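About Dretent

Dretent is an evening school for people who want to learn to sing and have been told, usually by a relative, that they shouldn't. We teach in two rooms above a carpet shop in Skendport. The carpets do a great deal for the acoustics and we have never paid for them.

The school was started by Mahsa Nazari, who had sung alto in other people's choirs for years and had grown tired of auditions. Her first class met in her kitchen. It moved when the neighbour upstairs began joining in through the ceiling, in a different key. Kourosh Tabrizi came to play the piano for one term and has been leaving at the end of the next one ever since.
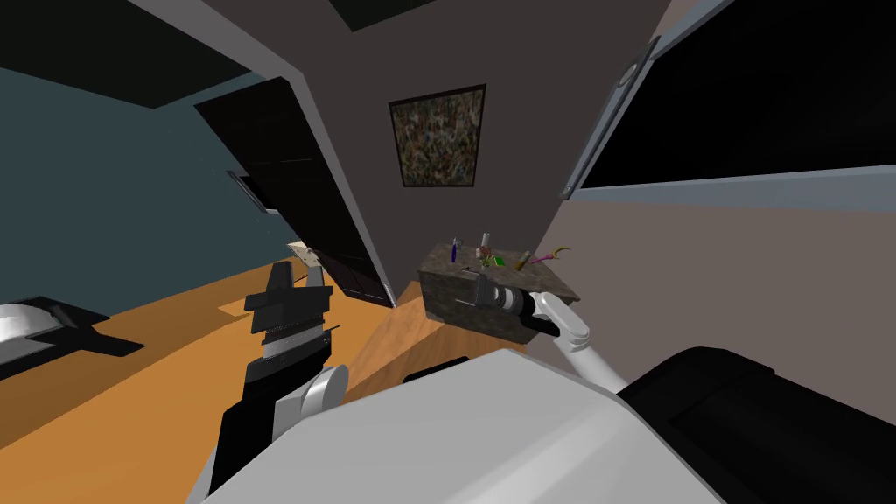

Do I need to be able to read music?
Most people who join can't, and a few who can are asked to forget it for the first term. We teach by ear to begin with and bring in the dots after February, once everybody has stopped apologising.

How we teach

Classes begin at 7 pm, in the sense that Kourosh begins at 7 pm and the rest of us catch up. There is some breathing, which people find embarrassing, and some humming, which they find worse. After that we sing. The beginners' group works through rounds and folk songs, and the Monteverdi is kept in a cupboard until people ask for it by name.

Nobody sings alone unless they want to. Those who want to are given the last ten minutes, and the tenors are given a clock.

We use our own songbook, which Mahsa put together from scraps, gifts and one very long afternoon in a library basement. It holds 278 songs. The index lists 277, and we would be glad to hear from anyone who finds the other one. A second edition has been promised for so long that the promise is now older than several of our sopranos' children.

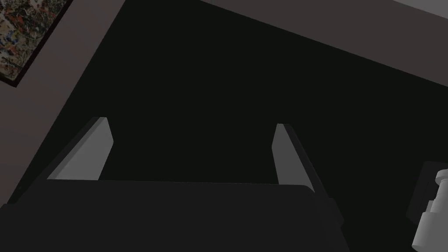 What it costs

A term is £100, payable in two halves if you ask, and you can come to your first class for nothing. Tea is included. Biscuits depend on who is on the rota, and standards vary sharply. If the fee is a difficulty, speak to Mahsa before class. She will say something brisk and it will be sorted out.

We do not give refunds for colds. We do let you sit at the back with a scarf on and look tragic, and many members have said they learned more that way.

Concerts

We give 2 concerts a year, one in winter and one when the weather ought to be better. The summer one is held at Hostia, the old chapel by the ferry steps, where there is a fine echo and a single radiator. Our friends in the Borbély string quartet play the first half so that the audience has something to compare us with. They are extremely good, and we have spoken to them about it.

You don't have to take part. Anyone who prefers to listen can sit in the pews and look proud, and will be handed a stack of programmes on the way in. The collection goes towards having the piano tuned, an event Kourosh describes as overdue in the way that other people describe the end of the world.

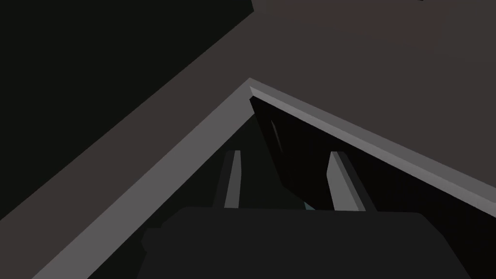 Dretent, Skendport

Joining us

New singers can start at the beginning of any term, or in the middle of one if they don't mind being stared at kindly. Ring the bell marked Carpets, wait, then ring it again. The stairs are steep and the handrail is decorative, so if stairs are a problem please write to us first and we'll tell you when we are next singing on the ground floor at Hostia. Bring water and a pencil. We used to lend pencils.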